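The Care of Dark Cloth

At the Clekden textile store, the working day begins with the tables. Each surface is wiped, dried and inspected under a raking lamp before any cloth is brought to it, and no cloth is laid down until the person responsible has signed the sheet at the end of the bench. The practice is older than the building. It was carried over from the former premises on the harbour side of Senport, where the collection was kept in a converted grain office until the roof could no longer be relied upon.

The collection now stands at 3552 registered pieces. Most are domestic in origin: tablecloths, aprons, curtains, bed coverings, mourning dress, work shirts and lengths of material that were bought and never made up. Of these, 456 are catalogued as black or near-black, and it is with this group that the store's staff have been chiefly occupied since last winter.

Dark cloth presents particular difficulties. Lint, dust and skin residue show upon it readily, while damage to the weave is hard to see. A tear that would be obvious in white cotton can pass unremarked in black wool through several inspections. Colour is no easier to judge. Many of the pieces entered in the older registers simply as "black" prove on examination to be deep green, navy, brown or purple, and the entry depends a good deal on the light in which the original cataloguer happened to be working.

Wanda Villanueva, who has charge of the handling program, regards the old entries with some sympathy. "The register was written by people standing at a window in December," she says. "They put down what they saw. Our task is to look again, to look from more than one side, and to record the conditions under which we looked."

A question of surface

The choice of table was the subject of lengthy discussion when the Clekden rooms were fitted out. Conservation benches are commonly finished in a neutral mid-grey, which reduces glare and is kind to the eyes over a long day. The store elected instead to keep a number of pale, grained tables for the inspection of dark material. Against a light ground, the outline of a black textile can be read at once, and a frayed hem or a pulled corner declares itself before the piece has been touched.

There is a cost. Pale surfaces throw light back, and a glossy patch beside dark fabric can draw the eye away from the fabric itself. Staff are therefore instructed to move the lamp before they move the cloth. Where glare persists, a sheet of unbuffered tissue is laid alongside the piece, never over it, and the inspection is resumed.

The tables are also required to be sound. Any surface on which the grain has lifted or a crack has opened far enough to catch a thread is reserved for practice cloths and modern linens, and registered pieces are not placed upon it.

Folds, creases and their reading

The distinction between a fold and a crease is observed strictly in the store's written procedures. A fold is a soft turning of the cloth that will relax when the weight is taken off it. A crease is a line at which the fibres have been pressed, and it may be permanent. In dark fabric the two are easily confused, for both appear first as a change in shadow.

New staff are trained on plain modern cloth. They are asked to look at how the material lies before they attempt to flatten it, and to name what they see: the broad fold, the short sharp crease, the long shallow wrinkle following a hem, the puckering where a corner has gathered. Only then are they permitted to begin smoothing, and they begin from the centre.
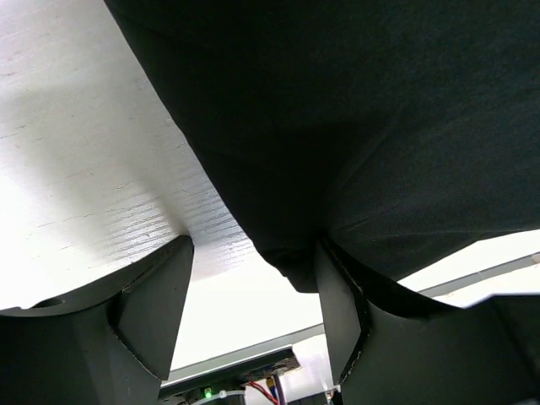 The corner and the edge

It is at the corners that household textiles most often fail. A corner is where a cloth is seized when it is taken from a basket, shaken out over a step or pulled from the back of a cupboard. It carries the most layers of hem and receives the most handling, and in a great many of the older pieces it has been mended at least once.

The procedure at Clekden is accordingly concerned with corners before anything else. A bunched corner is not to be tugged straight. The layers are separated one at a time, beginning with the uppermost, and each is laid down before the next is lifted. Support is given from beneath with the flat of the hand or with a card. The edge is then followed outward from the corner in short stages, and any resistance is treated as a sign that stitching or an earlier repair lies underneath.

The method is slow. A large tablecloth in good order may occupy 2 members of staff for the greater part of a morning, and a damaged one for considerably longer. Ms. Villanueva does not consider this excessive. She notes that the mourning shawls received from the Hafstein bequest had been folded in quarters for generations, and that several had parted along the line of the fold. Those pieces are now stored rolled, with the face outward, on padded tubes.

Rolling, folding and the return to the shelf

Rolled storage is preferred wherever the dimensions of the piece allow. The store has places for 800 tubes, and these were assigned first to silks and fine wools. Heavier cottons may still be folded, provided that each fold is padded with tissue and that the position of the folds is changed at every inspection. A small diagram kept with the piece shows where the previous folds fell, so that the same line is not used twice in succession.

Labels are sewn, with a single loose stitch at either end, to the reverse of the lower left corner. Adhesive labels were abandoned many years ago, although their traces remain on a good deal of the older material and will occupy the laboratory at Usden for some time. On black cloth the residue appears as a faint grey rectangle, most easily found with the lamp held low.

Readers who keep dark textiles at home may adopt much of this without special equipment. A clean, dry, light-coloured table and a movable lamp will serve for inspection. Hands should be washed and rings removed. The cloth should be allowed to lie for a short while before it is straightened, and refolded along new lines when it is put away. Cedar blocks should not be placed in direct contact with the fabric, and plastic bags are unsuitable for long storage.

The re-examination of the black textiles continues at Clekden through the winter. Corrected colour descriptions are being entered beside the originals, which will remain in the register in the hands of those who wrote them.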